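The Qualifier

November. Posted in Short Fiction

By the Cakbridge Reader fiction desk

The draw went up at seven in the morning on the clubhouse door in Pulora, and she was on court four against the second seed. She read it twice and went to find a practice court.

She was ranked 964 in the world. The second seed was inside the top 100, or had been until her shoulder went. She had come down to a small clay tournament to get matches in. Everyone at the club knew who she was. The woman at the desk had asked her for a picture before handing over the towels.

Her own father had driven her there overnight from Tumton. He was asleep in the car with his shoes on the dashboard. She left him alone and hit serves into an empty court until the grounds crew told her they had to water it.

"You play the big one today," one of them said.

"Court four."

"Court four is slow in the back corner. Hit it there."

She thanked him, although she didn't know which back corner he meant.

The match started late. There were 30 people in the stand, and most of them had come to see the shoulder. In the first game she double-faulted twice and lost her serve. In the third game she did it again. The second seed hit flat and early and did not seem to look at her at all. The first set was over before her father came through the gate with a coffee in each hand. He looked at the scoreboard, sat down, and drank one of them.

At the changeover she put a towel over her knees. She thought about the entry fee and the motel. She thought about the job at Kwiatkowski Freight, where they had said they would hold her place until the end of the month. It was a decent job. They let her off at three to train.

Then she went out and held serve. It was an ordinary game, four points to two, and her father clapped as if he had seen something. In the next game she hit a ball deep to the left corner and it sat down and died there. The second seed swung over the top of it.

She hit it there again. She hit it there for most of an hour.

At five games all the second seed called for the trainer. They sat on their benches while he worked on the shoulder. Clouds had come in from the river and the crowd had grown a little.
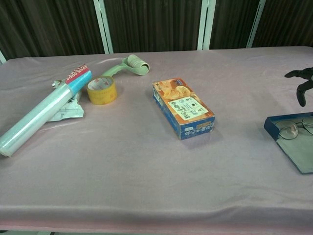 When play started again the second seed was serving underhand. It was legal and it was hard to return, a soft ball that bounced low and kicked away. She missed the first one completely. Someone laughed. She moved in three steps and waited for the next, and put it in the left corner.

She took the set seven-five. The second seed walked to the net and held out her good hand.

"I can't lift it," she said. "Who told you about the corner?"

"One of the men with the hoses."

The second seed nodded. "He told me too. I forgot what he said."

It went down in the book as a retirement. Her father said a win was a win, and he said it several times between the court and the parking lot. She would play again the next morning at ten, against a girl of 15 who had not dropped a set.

They ate in the car with the doors open. She called Kwiatkowski and told them she would need one more day. The dispatcher asked if she had won.

"She got hurt," she said.

"But you're still in?"

"I'm still in."

He said he would move the Tumton run to someone else, and hung up. She put the phone in her bag and started taking the old grip off her racket.

More Short Fiction
The Ball Machine
Rain Delay at Cakbridge
Second Serve
What the Stringer Kept

Filed under: Stories, Sports, Tennis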